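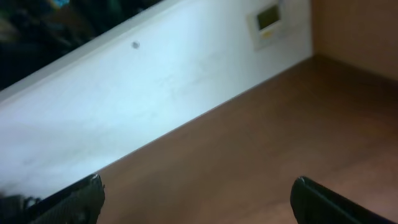 loosebelt replied:
I don't buy the firmware story, and I didn't buy it the last time it came up either. Every time one of these arms does something scary, the vendor ships a point release and everybody claps. Show me the current on the shoulder joint when you hit stop. Until then all we have is a changelog.

gray_sock (original poster) replied:
Fair, and I don't have a clean current trace yet. What I have is the log. For anyone who skipped page one, this is the two-arm Festum kit on Huerta boards, running the Wonora folding package, latest build as of August 2024. The problem is the software stop. I hit it, the screen says STOPPED, and one arm keeps pushing down into the cloth. It doesn't move much. It leans, and it keeps leaning until the motor gets hot or I pull the plug.

The log covers 1,523 folds. I pressed stop 159 times in there, most of them on purpose once I got suspicious. In 53 of those the arm was still drawing holding current in the down direction after the screen said it had stopped. The log only has a single number for the whole arm, so no, loosebelt, I can't tell you which joint.

loosebelt replied:
So it holds position. Any arm that's not braked has to hold position or it falls on the table. You've discovered gravity.

gray_sock replied:
Holding position against gravity pushes UP. Mine pushes down. I had a finger under the edge of a shirt when it happened, which is how I found out, and I won't be doing that again.

threadbare_hw replied:
I run the same package and I'm with gray_sock on the direction but not on the cause. Think about what the software believes at that moment. It was told to reach a point slightly below the cloth, so the fingers would get a decent bite. The table is in the way. It never gets there. Then you press stop, and "stop" in this package means "freeze the target," not "freeze where you are." The target is still under the table. So it leans. That's a dumb design choice and has nothing to do with a bad board.
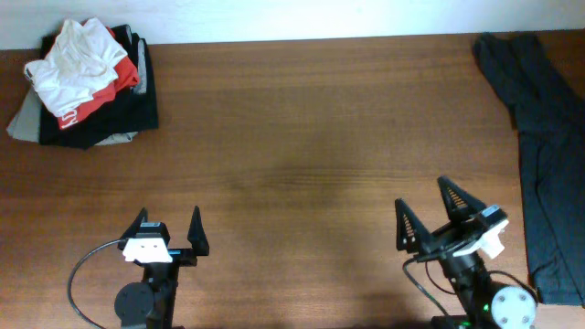
Both arms at the near side of the table, clothes pile at upper left.

gray_sock replied:
Same setup as in my first post. I cleared the middle so there was nothing for either arm to lean on and tried stop a bunch of times in open air. No lean at all. That does fit what threadbare_hw says, I'll admit, and I was pretty sure it was the board when I started this thread.

loosebelt replied:
Or the board misreads current under load, and in open air there's no load. Same result, different cause. You people always pick the explanation you can fix by editing a config file.

quarterturn replied:
Can I ask why anybody is relying on the software stop in the first place? The manual for my Festum says in plain words to wire a switch into the motor supply. Mine is a fat red mushroom button on the table edge and I have never once had an argument with it.

gray_sock replied:
I have one too. It cuts power and then the arms drop. With a shirt under them that's okay, with a hand it's a different kind of bad. I wanted to know why the polite stop isn't polite. The Zirnport store page sells this bundle as "safe to work beside" and I think that's a stretch if STOPPED on the screen doesn't mean stopped.

quarterturn replied:
Store pages say all kinds of things. Nothing on that page was ever tested by the person who typed it.

threadbare_hw replied:
Here's a test that should separate the two ideas. Keep your hands out of it and have the power switch in reach.

1. Run a normal fold and press software stop while the fingers are pressed into the cloth. Wait for the screen to say STOPPED. Write down the current.

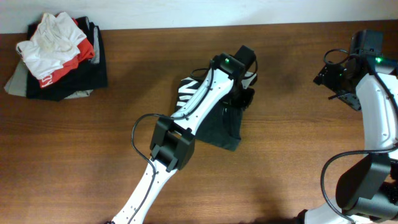
2. Without cutting power, set the target height to the measured height by hand. In Wonora that's the "sync here" button buried under Service. Write down the current again.

3. If it drops right away, the old target was the culprit. If it stays high, I owe loosebelt a beer and you should send the board back.

4. Do it with the other arm too. And do it on a thick garment and a thin one, as the thick ones give a bit and might hide the effect.

loosebelt replied:
Step 3 is missing a case. If it drops halfway you'll both call it a win.

gray_sock replied:
OK, spent 45 minutes on this tonight. Left arm: high after stop, drops as soon as I hit sync. Repeated until I got bored, same thing every time. Right arm: drops too, but it settles a little higher than the left does. Not alarming, but not the same number either. Thick cloth leans less. Thin cloth, where it's nearly all table underneath, is the worst.

So it looks like the target. I don't have an explanation for the right arm.

loosebelt replied:
"Drops halfway," said I.

threadbare_hw replied:
It didn't drop halfway, it dropped to slightly above the other arm. That could be cable drag or a tight joint. Swap the boards left to right and see if the offset follows the board. If it follows, you have a point. If it stays with the arm, you don't.

loosebelt replied:
Agreed, that would convince me. I notice it's always somebody else who has to do the swap.

mildew_dept replied:
Been reading along. I had the lean in March on an older build and support told me to lower the grip force. That did nothing, which makes sense if the fingers were never the problem. They closed the ticket anyway. So I'd be careful about assuming anyone at the vendor is working on this.
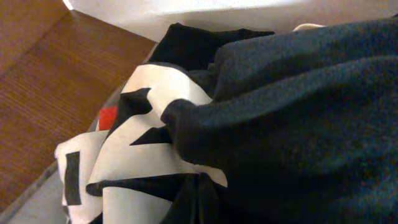
Is it safe to reach in and pull the cloth free once the screen says STOPPED?
Only after the motor power is off and the arms are resting on something that will hold them. The word on the screen tells you the software quit sending new moves, and that's all it tells you.

quarterturn replied:
That should be in the first post.

gray_sock replied:
Added it. I also put in a block of foam that I slide under the elbow before cutting power, so the drop is short. Ugly but I trust it more than the button on the screen.

threadbare_hw replied:
There's a setting, stop_mode, that takes "target" or "measured." It ships as "target." I changed mine to "measured" last night and the lean is gone on both arms. I have NOT tested it in the middle of a fast move and I wouldn't be shocked if it jerks, so don't treat that as a fix yet.

loosebelt replied:
A config file. What did I say.

gray_sock replied:
Boards get swapped this weekend if I can find the small hex driver. Leaving stop_mode alone until then so I only change one thing. Will post the numbers for both arms, whichever way they fall.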